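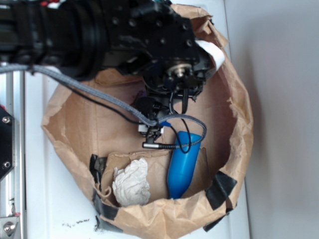

Figure 3. Arm over the paper bag, with the grey braided cable crossing in front of the gripper.

Week 6: Picking from a bag

This week's lab compares two grippers on the same arm. The Mullorach is a parallel jaw gripper and the Foltano is a suction unit with a single cup. Both fit the same flange and both run from the Pruleck controller, so the only software change between runs is the tool file. Read section 4 of the lab manual before you come in.

Why a bag

Last week's tray had low, rigid sides and you could treat it as a flat surface with a border. A paper bag has walls that move when touched, a rim that is never a true circle, and a base that may be covered by a fold of paper. Planning against a fixed model of the container will give you collisions that aren't real and miss some that are. Black tape on the rim helps it keep its shape but will show up in the depth data as gaps, as dark surfaces return poorly on our camera.

In Figure 3 the bag holds a rounded blue plastic object and a wad of white paper towel or tissue. The two need different treatment. The blue object is tilted with its rounded end up, so a suction cup has to meet a curved surface at an angle. Paper towel leaks air and the cup may not hold it at all. The jaws can close on either, provided there is clearance between the object and the wall.

Cable routing

Look at the grey cable in the figure. It comes in from the left, passes the front of the gripper and loops down over the blue object. For marking purposes, treat any cable inside the bag opening as part of the tool. Your collision model must include it. A model that stops at the bracket will lose marks even if every pick succeeds.

Procedure

1. Home the arm and load the tool file.
2. Set the approach height to 787 mm above the base plate.
3. Run 16 picks with the first gripper, resetting the bag by hand after each.
4. Change grippers, check the flange bolts, and repeat.
5. Save both logs before you power down.

Record a pick as failed if the object is dropped, if the bag shifts, or if the controller stops on force. Write down which. Fault 737 on the pendant is a force stop. Clear it at the pendant and don't cycle the power.

Reference data

The Hegde set on the course drive has 48 logged picks from last year's rig. Use it to check your plotting script. The older wrist mount had a different offset, so don't pool those results with your own.

Report

Two pages, one table, one plot. Give the success rate for each gripper and object separately. Due at 5 pm at the end of Week 7.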